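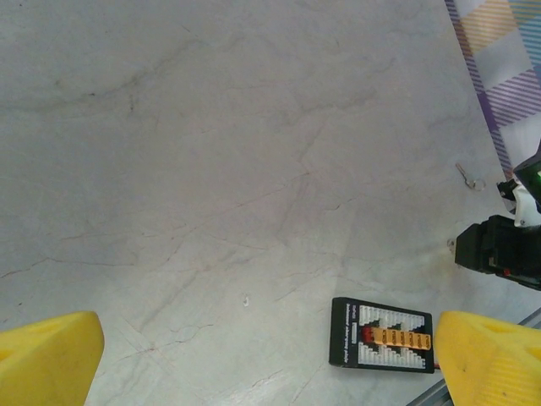

April, the food diary, second week

6:40 a.m. Up before the alarm again. Weighed myself because Melon told me to, and the number was two pounds higher than last night's number, which I am told is within the range of normal. Everything is within the range of normal as far as this app is concerned. I could come back from the bathroom scale as a horse and it would show me the little green smile.

Breakfast: oatmeal, half a banana, coffee with milk. Took me longer to enter than to eat. There were eleven kinds of oatmeal in the list and no two of them agreed. I picked the one in the middle, and that is apparently what science is now.

I want to write down what I think of all this while I still have an opinion of my own. Rongrong Pan at work lost a good bit of weight over the winter and she puts it down to Melon. I put it down to her moving to the top of the hill in Druvummont and giving up the car the same month. I said so. She said the app made her aware. I said the hill would have made me aware. We left it there, and then I went home and signed up, so I can't claim to be above it.

The daily target it gave me is 2138. Not 2100, not 2150. I keep coming back to that. All it asked me for was my age, my height, my weight, and whether I would call myself lightly active or moderately active, and I spent five minutes on that last one and then guessed. Out of a guess comes a number with an eight on the end. When I changed the answer to moderately active, out of curiosity, my allowance jumped to 2661, so the difference between those two words is more than five hundred calories, or a decent dinner. Nobody in my family has ever been able to say which of the two they are. I changed it back.

Lunch: the noodle place, Xiong, with Zeyu. He had the beef and I had the beef. Melon has no beef noodle soup from Xiong, of course, but it has nineteen from elsewhere, running from very modest to something you would feed a rowing team. How much broth did I drink? Most of it. How much is most? I put down "1 bowl" and got on with my day. That entry alone could be off by more than everything I fretted over at breakfast.

Zeyu Xiao thinks I'm doing it wrong. His view is that it doesn't matter if the numbers are right so long as they're wrong the same way every day, and then you look at the trend. I can see the sense in that. But they aren't wrong the same way every day. I'm a different liar on different days. When I've been good I round up so as to be fair, and when I've had three of the sesame things out of the tin I write down two and call it done. I told him so and he said that was useful information too. He has an answer for everything and he also put chili oil on his sleeve.

2:30 p.m. Reminder to drink water. The goal is 3000 milliliters and I have logged one glass. I went looking for where that figure comes from. The help page says it is "based on guidelines." Which guidelines? Whose? I clicked the little arrow and it took me to a page selling a bottle with lines up the side. My grandmother drank tea and soup and lived to ninety-four, and I never once saw her carry a bottle anywhere.

I drank a second glass anyway. I was thirsty, as it happens.

There's also the business with Adetus. That's the powder. It started turning up between the meals on the screen this week, in the same typeface as my own entries, so that on first glance I thought I had logged it. One scoop in the morning "supports satiety." Supports it how? Holds its elbow? I read the label on their site, all of it, and it is mostly fiber and a sweetener, with a proprietary blend making up the rest. I've never been comforted by the word proprietary. A month of it costs more than the oatmeal, the bananas and the coffee put together, and I know because I sat down and added it up on the back of the gas bill.

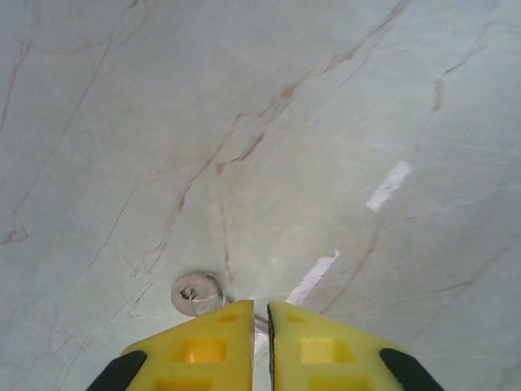
And yet I have to be fair here, since I said I would be when I started. A few things I did learn. I pour far more olive oil than I believed. I had been picturing a spoonful and it was three, and I only found out by pouring it into the spoon like a child doing a chemistry set. Also I eat while standing at the fridge between nine and ten at night, nearly every night, and I would have sworn on anything that I didn't. It was cheese mostly. I don't think I needed an app for that, I could have used a pencil, but I hadn't used a pencil, had I, in all these years.

So that's two things. Whether two things are worth being nagged four times a day I don't know yet. Rongrong says give it a month. Everyone selling anything says give it a month. The free trial runs out a bit before the month does.

7:15 p.m. Dinner: chicken thighs, rice, the green beans that needed using. Weighed the rice before cooking and then couldn't remember whether the entry meant before cooking or after. Looked it up. The entry didn't say. Chose "cooked" and it came out like a snack, chose "dry" and it came out like a wedding. Total for the day is somewhere roughly 1000 under or a bit over, depending on the rice.

I went for a walk after, down past the school and back by the river road. Cold still, but the light was lasting. Didn't take the phone. It will have me down as sitting.

9:50 p.m. Cheese. A small piece - medium. Writing it here and not there. Need to buy milk, and call the dentist back about the crown.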